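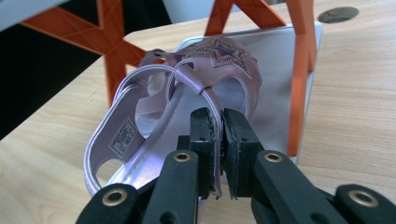
Outgrown, Not Worn Out

Children's sandals present a particular problem for the secondhand trade. A child may wear a pair for a single summer, and the shoes are often too small long before they are too old. At the Clundale Children's Exchange, footwear now accounts for 73 of every 100 items brought to the counter in spring.

The Exchange opened in 2007 in a former bank on Ulstead Street. Last year it passed on 2517 pairs of shoes to local families. Its director, Tsion Tilahun, attributes the figure to stricter sorting at intake.

"We look at the straps first," she said. "A sole can be scuffed and still have years in it. A strap that has begun to pull away from the sole cannot be trusted on a playground."

Staff bend each strap and check the piping and stitching along the rim. Party sandals receive closer attention than plain ones. Rhinestones loosen easily, and pearlescent finishes tend to crack where the foot flexes. Pairs with missing stones are still accepted, but they are shelved separately and priced lower. Shoes for children under three are not accepted if any decoration is loose.

Size labels are a frequent difficulty, as the print wears off under the heel. Yabsira Tilahun, who manages the stockroom, measures the insole of every unmarked pair and ties on a paper tag.

Summer footwear is accepted through the end of August. Boots are taken in from November, with a limit of 14 pairs per household.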